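Old tower, keep the power supply?

kacper_duda
Bought a used tower for parts. Side panel is off and it's lying flat on the bench. The CPU socket is open. I want to reuse the case with a Randix board. 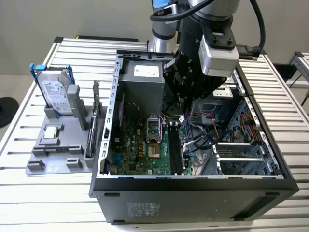

Reply 1 — hajek69
Pull the supply first. It's in the way of everything else, and those cables need sorting.

Reply 2 — chien_ck
Disagree. Unplug the board and leave the supply in. I'd close the socket too.

Reply 3 — hajek69
Not on a supply that old. Mine was 400 watts and died in October.

Reply 4 — kacper_duda
OK, supply comes out tonight. Drive cage stays.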